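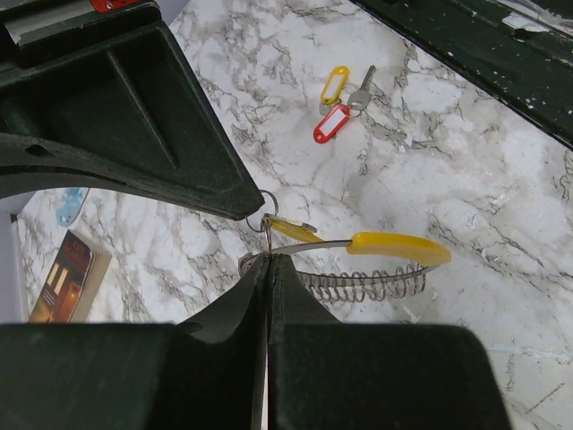

4. Tagging and storing your keys

Read this section before you put any keys in the Prillico key cabinet. You will need all the keys you intend to store, the tags from the accessory bag, a ballpoint pen and a clear countertop or table with good light.

4.1 Sorting

1. Take every key off its old ring and lay the keys out in a single layer.
2. Try each key in its lock. Put aside any key that does not open anything and do not tag it.
3. Group the keys by door or building. Keys that are always carried together can share one ring.
4. Decide on a color for each group. In this guide yellow is used for outside doors and red for storage rooms, but any system will work as long as it matches your key list.

4.2 Writing the tags

1. Open the tag and slide out the paper insert.
2. Write the hook number on the first line and a short name on the second. Hooks are numbered from 1 to 40.
3. Let the ink dry for a minute, then put the insert back and press the tag shut until it clicks.

Note: Do not write a street address on a tag. If the key is lost, whoever finds it will know which door it fits.

4.3 Fitting the split ring

1. Hold the ring flat between thumb and finger, with the open end of the wire facing you.
2. Lift the end of the wire with a ring opener or the back of a butter knife. Open it only as far as you need to.
3. Slide the tag on first and then the keys. Turn each one all the way around the ring until it hangs freely.
4. Run a fingertip along the ring. Both coils should lie flat against each other with no gap.

Caution: Split rings are under tension and can snap back. Keep your fingernails clear of the gap and do not let children open the rings.

Small tools and spring coil cords can also go on a ring, but hang them on the bottom row – the upper rows are 36 mm apart and longer items will catch on the keys below.

4.4 Filling in the key list

The list is on page 47. Enter the hook number, tag color, number of keys and date for every ring. Keep the list somewhere other than inside the cabinet.

4.5 Replacement parts

Tags and rings can be ordered from Perić in Pesville. The order number for a mixed bag of tags is 157. Older tags from the Prustska series fit the same hooks, but their paper inserts are a different size and cannot be swapped.

Revised 23/04/2019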